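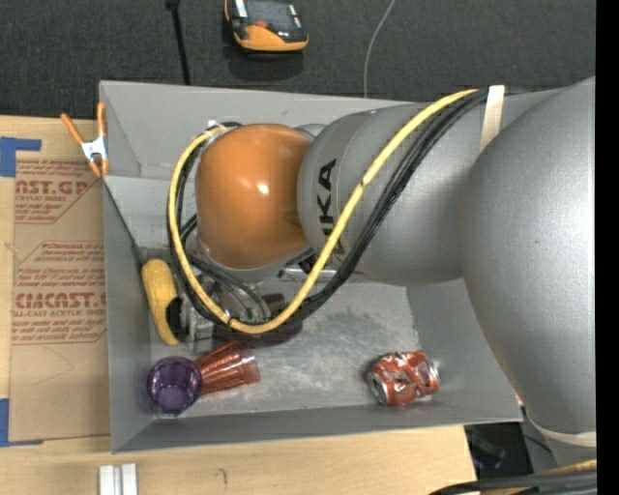
*The grey bin on its tabletop, with the textured yellow piece near the left wall.*

Home Projects Riscombe Docs Contact

# Riscombe Bin Set

3 min read

Welcome to Riscombe! It's a picture collection of everyday things sitting in a plain grey bin, put together by the Rimeo group, and we've had a ball making it. If you like odd shapes, funny textures and bright colours against a dull background, you're in the right place.

## What's in it

- 2,911 pictures in total
- 60 objects, each with its own folder
- 446 pictures set aside for testing — please don't train on these

The curved yellow pieces are my favourites. They change shape completely depending on which way they lean, and the fine texture on the surface catches out a lot of simple colour-based methods.

## Labels

Every object has a short name, a main colour and a note on its surface (smooth, ribbed, textured and so on). Where two of us couldn't agree on a colour we wrote both. Folder 7 still has the old names from July, so check `names_old.txt` if something doesn't match.

## Getting started

Unzip the lot into one folder and open `index.csv` first. The Sivis viewer reads it as is, and you can sort by colour or surface — great fun on a slow afternoon.

## Changes

18 October 2021: fixed spelling in the labels, added the Chettiar split.

Docs Labels Changes Back to top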